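双臂工作站 右手抓圆筒时偶发掉件 排查记录(工单已转为处理中)

提交地点:Flestville 实验室二层
设备:双臂装配台,左右各一只灵巧手,控制软件 Tevus
提交日期:20/07/2020
优先级:中

先说现象吧。我们这台双臂台子平时跑的活儿很简单:左手按住黑色底板,右手把黑色圆筒放到底板上面那个白色方块上,松手,退开,完事。这套动作从四月开始跑,一直挺老实的。上周起右手开始闹脾气,圆筒快到位的时候手指会突然松一下,就那么一小下,筒子歪着落下去,有时候还能蹭着方块站住,有时候直接滚到桌子另一头(我追过好几次,桌面真的很滑)。

我一开始没当回事,以为是圆筒上沾了手油。拿无纺布擦了一遍,重跑,好了半个上午,然后又来了。于是老老实实开了这张工单,把折腾的过程都写在下面,省得下一个接手的人从头再猜一遍。

第一步,看日志

Tevus 的日志里,掉件那一刻右手没有报过流,也没有报过温,只有一条黄色的“指端位置偏差超限”,紧接着就自己恢复了。左手那边干干净净。我把最近跑的 300 次循环导出来筛了一下,掉件 13 次,全是右手,全都发生在手腕转到位之后、手指开始收尾的那一段。这个规律其实挺说明问题的,可惜我当时脑子里想的全是手指,压根没往手腕上想。

第二步,换手指参数

抓握力往上加了两档,没用。再加一档,圆筒倒是抓紧了,但放的时候手指撤得不干脆,会把筒子往回带,方块跟着一起挪,左手再怎么按底板也没辙。参数改回原值。顺便提醒一句,改之前一定要把旧配置另存一份!我这次存了,上次没存,上次的事情就不提了。

第三步,重新标定右手

按 Awwad 给的手册走了一遍完整标定:手指全张、全握、逐指对零。标定本身很顺利,每根手指的零点偏差都在允许范围里。跑了一轮,还是掉。到这儿我已经有点烦了,去倒了杯茶,回来坐在台子前面盯着它一遍一遍地跑。

第四步,慢速盯着看

把整体速度降下来,单步执行,左手先到位压底板,右手再慢慢靠过来。慢速跑有个好处,可以在任何一步停下来,绕着台子看手指和圆筒的相对位置,也能看线缆在这个姿态下是怎么走的。

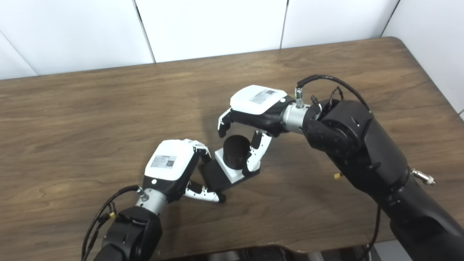
单步执行时的双手姿态,左手在底板一侧,右手手指沿圆筒右侧弯下,两边手腕处的黑色线缆都能看到。

盯了一会儿我注意到线缆了。右臂那根黑线从手臂上方绕一个弧,再接到手腕的银色接头上。手腕往下翻的时候,这个弧会被拉直一点,我把手指轻轻搭在线上(当然是停机状态下搭的,别学我以前边跑边摸),再用手动模式把手腕一点一点转过去,转到末端那一段,能感觉到线绷起来了,接头那儿有个很轻的拽劲儿。左边那根的弧就松快得多,怎么转都不绷。

第五步,验证是不是线的问题

我做了个很土的测试:手腕停在放件姿态,让右手保持握住圆筒,然后用一根绝缘棒轻轻拨接头根部的线。拨到第三下,日志里那条黄色警告就蹦出来了,手指同步松了一下。再拨,又来一次。换到左手同样拨,拨到我胳膊酸都没反应。行了,破案了一大半。

断电,拆接头。里头的针脚没有歪,也没有发黑,但是锁紧环明显没到底,用手就能再拧进去小半圈。我翻了下保养本,四月装机的时候右手返修过一次,估计装回去那会儿锁紧环就没拧到位,线又留得偏短,每转一次手腕就拽一下,拽着拽着就松了。装的人是不是我,保养本上写得很清楚,我选择不在工单里复述。

第六步,处理

1. 断电,等控制柜指示灯全灭,再等 5 分钟。
2. 松开右臂上靠近手腕的第一个线夹,把线往手腕方向放出来一点,弧放大到跟左边差不多。
3. 接头对正插入,锁紧环拧到底。手感是先顺后硬,硬了就停,别上工具。
4. 在锁紧环和接头座上画一道对齐线,以后路过瞄一眼就知道有没有松。
5. 线夹重新扣上,手动把手腕从一头转到另一头,整个行程里线都不能绷,也不能蹭到手背的白壳。
6. 上电,右手单独回零,再双臂一起回零。顺序别反,反了 Tevus 会要你把碰撞检查重新走一遍,很磨人。

第二条我第一次放多了,手腕往回翻的时候弧太大,差点挂到手背壳边上,又收回来一些。所以第五条一定要来回都转,别只转一个方向就收工。

第七步,复测

先慢速跑了几轮,没问题,再恢复到正常速度连着跑了一下午。没掉件,那条黄色警告也没再出现。抓握力用的还是原来的值,说明之前加力那一通完全是白忙活,哈哈。

中间出了个小插曲,有一轮圆筒放得有点偏,我心里咯噔一下,以为又来了。查日志,没警告。后来发现是我自己换线的时候碰了底板,起始位置没摆正,左手把一块歪的底板按得特别牢。把底板按桌上的标记重新摆好,就正常了。

遗留事项

左臂接头也顺手查了,锁紧环是到底的,一样画了对齐线。

备用线缆向 Graten 那边申请了一根,要长一号的。现在这根放出来以后长度够用,可线夹那一段外皮有点压痕,我不太放心。货到了我来换,换完在这张单子里补一条。

保养本里加了一项:每跑满 5 天,停机看一次两边的对齐线,再手动转一遍手腕。要不了多久,真的,泡茶的工夫都够看两遍。

另外想跟写 Tevus 报警规则的同事商量一下,“指端位置偏差超限”能不能别自己悄悄恢复?至少连着出现几次之后把循环停下来,弹个窗也行啊。现在它一闪就过去了,不专门去翻日志根本看不见。这个我另开了一张需求单,两张单子互相挂了链接。

工单状态:观察中,新线换完再关。如果有人用这台的时候又看到右手松指,请先别动参数,先看锁紧环上的线对没对齐,然后在下面留言,把那一轮的日志一起贴上来。

补充一条:有人问能不能直接用扎带把线固定在手腕上,省得它晃。不行哈,扎死了手腕一转照样拽接头,比现在还糟。线要有活动的余量,固定点只留手臂上原来那几个线夹就好。

再补充一条:绝缘棒用完放回工具墙左边第二格了,昨天有人找了半天,不好意思,是我顺手搁控制柜顶上忘了。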